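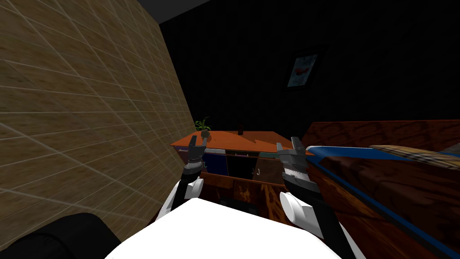

27 Jan 2022

Started the cabinet set this morning. I am doing it all in simulation for now, one bedroom, low cabinet with the orange top, two arms. Kassab is the name we gave the room file, and I have stopped asking what it stands for.

The target is 1,000 kept demonstrations by April. We stood at 661 last night. I added 38 today, so the total is 699. That is a decent day. I threw out nearly as many as I kept, mostly in the first hour, when my hands were cold and I kept overshooting with the right controller.

Ziad Majali came on the call at ten from the Lallton office. He wants more variety in how the arms approach the cabinet. He looked through last week's batch and said too many of my reaches follow the same path, a straight push from the middle and then down. He's right. I get into a groove after a while and do the same thing over and over, and the policy learns the groove. So after the call I made myself start each run from a different arm pose and changed the order of the moves.

The middle compartment is the slow part. It is dark inside and there isn't much depth to judge by on the headset. I go in under the edge of the countertop and have to guess how far back I am. Fesier, our recording tool, also dropped 3 runs before lunch. It saved the joint positions and lost the video, which makes them useless for this. I wrote up the bug and sent it over. No answer yet.

Ate at my desk. Rice and the last of the lentils. 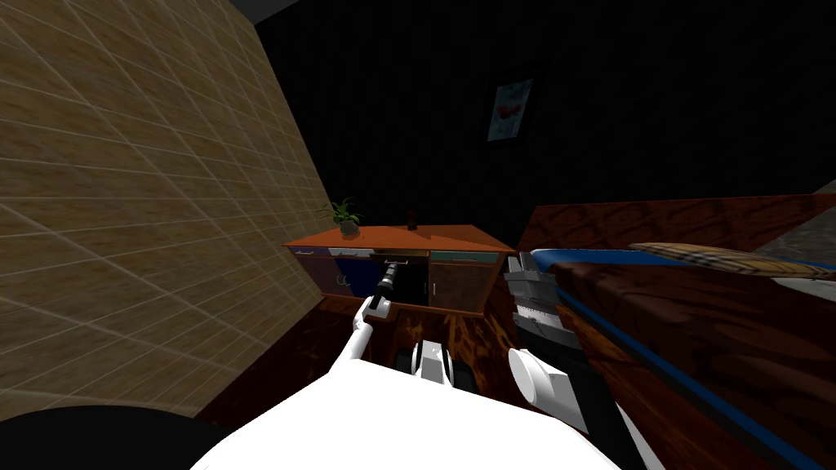

Do the failed runs get kept too? They go in a separate folder with a short note on what went wrong, and they stay out of the training set unless Ziad asks for them.

I went through that folder after lunch and fixed my notes. A lot of them just said "bad," which won't help anyone in two months. Now they say things like "hit the countertop edge" or "stopped too early." It took about an hour. I should write them properly when I save the run.

Trained a small test policy on the first part of the set while I did that. It gets toward the cabinet well enough, then hesitates at the opening, the same place I hesitate. I pause there to judge the depth and the pause is in nearly every run. Tomorrow I'll try to keep moving through it, even if I lose more runs that way. I'll mention it to Ziad before I redo too much.

The Taltidach machine was free after four, so I left a longer training job going on it. Shoulders sore. Lowered the chair a little and moved the desk lamp out of my eyes. Need to charge the controllers tonight, the left one was nearly dead when I quit.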